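3.2 Materials and setting

The study looked at how people find and press the right button on a household remote control when the labels are in a language they may not read. Older work on this question has tended to use television remotes, where the layout is fairly settled and most adults have years of practice. Air-conditioner remotes are a less familiar case in Britain. They are often supplied with rented rooms, the labels may be in the language of the country of manufacture, and the display carries a good deal of the meaning that the buttons leave out.

All the material was prepared at the Drurkstead site under the direction of Montserrat Lorente. We wanted a setting that was closer to a corner of a home than to a bench, and that could be kept the same from one session to the next. The surroundings were therefore chosen first and the remote second. Two wall coverings were tried in the early stages, which we refer to by their working names, Mudo and Thaler. Mudo was a plain pale covering and Thaler a blue brick pattern with thin white joints. Thaler was kept for the work reported in this section. A plain wall gives the eye very little to set an object against, and people who took part in the pilot said that Mudo made the whole area feel like an office.
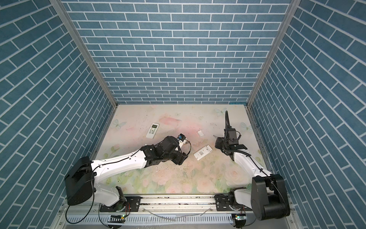 The choice of surface for the floor of the area took longer. A flat grey board was used in the pilot, and the remote stood out against it so strongly that finding it was no task at all. We moved to a pale mat with a soft floral print in creams, pinks and light greens, with pale blue butterflies among the flowers. A surface of this kind is common enough in homes — on kitchen tables, on trays, under a fruit bowl — and its colours are weak enough that they do not compete with printed labels. The mat was not replaced between sessions. Small specks and light scuffs of the sort found on any surface in daily use were accepted as part of the setting.

The remote itself was picked from a set of 229 household controls gathered for the wider project, known as the Bamberg set. We applied two rules in choosing it. The first was that the buttons should differ in colour as well as in label, so that we could ask whether colour alone led people to the right place. The second was that at least one button should carry a number or a Latin-letter label next to labels in Chinese, so that readers and non-readers of Chinese would have one point in common.

The remote that met both rules has a white body with a backlit display at the top. The power button, marked 开/关, is pale yellow and sits at the upper left of the button area. To its right is a light green button marked 26℃, with the small label ECO above it. The remaining main buttons are grey. Those for mode (模式) and fan speed (风速) are on the left, and those for the timer (定时) and sleep setting (舒睡) are on the right. Between the two columns is a tall rocker for the temperature, marked 调温.
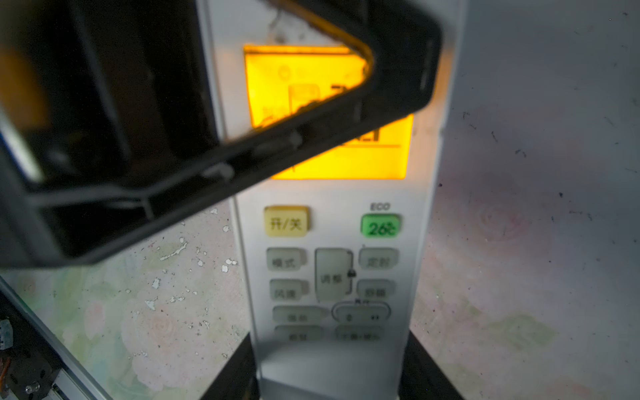 Figure 2. The air-conditioner remote upright in its dark holder, with the display lit. The power button (开/关) is pale yellow and the button marked 26℃ is light green.

The remote was placed upright for this part of the work. Lying flat, it was easily turned round by accident, and a person who could not read the labels then had to work out which end was the top before doing anything else. That is a real difficulty in homes, but it is a separate question and we return to it in Section 5. A holder also matches how many such remotes are kept, on a shelf or by the bed.

Labels are given in this paper as they are printed, with an English gloss at first mention. We did not add stickers or translated overlays. In the pilot, overlays changed the feel of the buttons and lifted at the corners, and people tended to read the overlay and ignore the display. The order of the requests made in each session, and the wording used for them, are set out in Section 3.3.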